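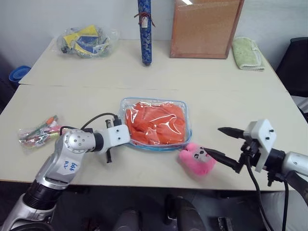

My spreadsheet for next year's equipment has a tab called Robots and a tab called Everything Else, and guess which one I got wrong. The arms were easy. You get a quote from Trondance, you get a quote from Hollmann, you lie down for a bit, you pick one. What I failed to budget for was stuff: the pink bunny, the bag of markers, the plastic box with the blue rim, the orange cloth still in its wrapper. All of it gets bought by somebody, usually me, usually at the dollar store, and the receipts live in my coat.

So in December I sat down and did it properly. I gave objects their own line and put $40 a month on it. Reinhold Vogler, who signs things, asked why a robotics budget had a toy allowance. I said consumables. He crossed out "toys" and wrote "consumables" and we moved on - possibly the smoothest negotiation of my career.

Gripper fingers were harder. Cedwood sells them in packs of 4, and shipping costs nearly as much as the fingers do. I wanted to order 40 and be done with it. Reinhold wanted to order one pack and "see how it goes," a phrase that has cost us more than any arm. We settled on 7 packs, a number neither of us can defend.

Then there's furniture. I had a lovely Clarnis workbench in the plan, adjustable height, one continuous top. It got cut in the first round. We'll keep pushing two white tables together and pretending the seam is a feature.

Still unresolved: cables, spare cables, and whether a label maker counts as capital equipment. I've put it under Robots for now. Reinhold hasn't scrolled down that far.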